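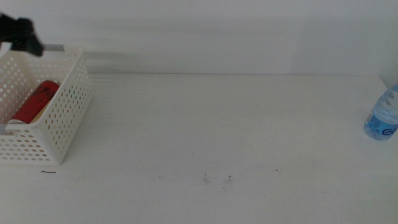
What do we do with drink cans that end up in the baskets with everything else?
Take them out at the sorting table, tip out anything left inside, and put them in the can bag by the door.

That was the first question of the evening and it took up a good part of our time, so it goes at the top of the minutes.

Roltport Hall Tidy Group
Minutes of the March meeting, 7 pm, small meeting room

Minutes of the previous meeting
Accepted with one correction: the shelf brackets came from Parsa Hardware, not from the market.

1. Baskets
Everyone is delighted with the white perforated baskets. They rinse out in seconds, you can see what's in them through the holes, and they fit the low shelf with room to spare. We now want them in the kitchen and the craft cupboard as well - five more to be ordered in the same off-white colour. A suggestion to try a darker colour for the kitchen was talked over and dropped.

Agreed that a basket on the table means "still to be sorted" and a basket on the shelf means "done". Please don't put a half-sorted one back on the shelf, even if the next group is waiting at the door.

2. Cans
A wonderful result this term! We have collected 2000 cans, and 600 of those came in after the Alano Street picnic alone. Many thanks to everyone who carried bags back up the hill.

Cans don't need to be crushed. Several members had been doing this at home and were pleased to hear they could stop. Labels and colours don't matter either, they all go in together. Glass is still a separate trip.

Action: new sign for the can bag, in large letters, before the next meeting.

3. Odds and ends
The mixed baskets continue to turn up all sorts. Anything that looks useful goes in the lost property tub for a month, then to the Cirnis op shop. It was asked whether single gloves count as useful. Opinion was divided and we'll come back to it.

4. Sorting table
The white top is coming up beautifully with plain dish soap and a soft cloth. No scourers, please. A second cloth will be kept on the hook beside the sink so that the tea towels can go back to being tea towels.

5. Money
Balance stands at $260 after the brackets. The new baskets will come out of this. Receipts to go in the envelope in the top drawer, with the date written on the back.

6. Other business
The kitchen cupboards are next on the list, and there was real excitement about finally getting to the back of the corner one. Bring rubber gloves and a torch. Someone also offered to bring lemon slice, which was carried unanimously.

Meeting closed at 8.20 pm. Cups washed and chairs stacked by 8.35.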